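The Sorting Table

My landlord thinks I fix sewing machines in the back bedroom. I let him think it — he likes a tenant with a trade.

What I have in there is Doltov, two arms on a rail, which my cousin Lama Akl and I have been building since October. She does the wiring and I do everything that can be blamed on me. We'd spent 300 dollars on the second arm's gearboxes alone, bought from a man named Gergely Szűcs who wrapped each one in a sock and wanted the socks back!

The job we'd set ourselves was small. Tangles go in bins, by color. Purple in the white bin, and for red and yellow we hadn't agreed yet, so we argued about it over dinner like parents choosing a school. Lama also wanted it to fold laundry someday, so there was a clothes rack in there, and my plaid shirt, which I kept meaning to rescue. 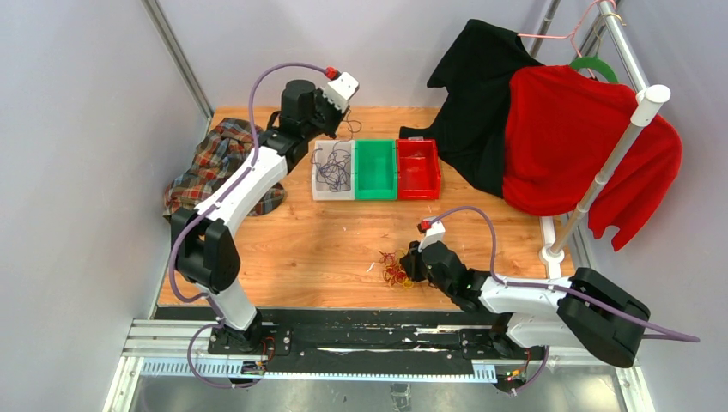 Wednesday, a little after nine

Lama was on the floor with the laptop on her knees, reading me numbers.

"Thirteen tries," she said. "Want to hear how many lines of log?"

"No."

"3,722."

I went and made tea (mint, too much sugar, the way our grandmother wrecked it for us forever), and when I came back she was talking to the left arm. Very softly, the way you talk to a horse you owe money to. I stood in the doorway and let the tea get cold. She was telling it about her old job at Bataineh, the bottling plant, and how the machines there never once hesitated over anything, and how she'd hated them for it.

"This one hesitates," I said.

"I know. I wrote the hesitating."

We ran it again. I held my breath, which does nothing for the motors but I've never been able to stop. 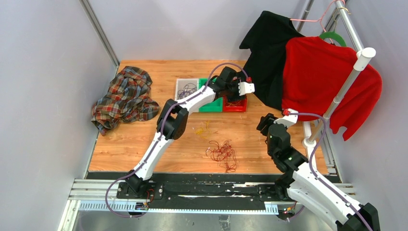

Imad Qaisi wrote back that night to say we were fools to start with anything soft. A block stays a block, he said, but string is a new shape every time you breathe on it, and he'd give us until spring before we switched to blocks like sensible people.

Lama read it out loud twice and then taped it to the bedroom door, on the inside where my landlord wouldn't see it. She went back to the laptop. I could hear her typing from the kitchen, those quick little bursts and then a long gap, and every time the gap came I'd stop drying whatever plate I had and wait for her to swear. 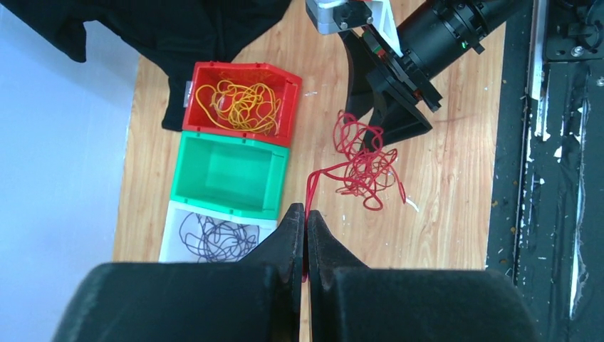
Around midnight she called me in and I brought the dish towel with me. She didn't say anything, she just moved over so I could sit. We let the arms have another go at the red, and she put her head on my shoulder like she used to on the bus home from school, and somewhere downstairs the landlord's radio was playing. I thought about telling him. I thought he might like to come up and see it, and then I'd have to explain about the sewing machines.

"Yellow in the red bin," Lama said, half asleep. "I've decided."

"That makes no sense."

"It's in the code already," she said, and I got up to put the kettle on again.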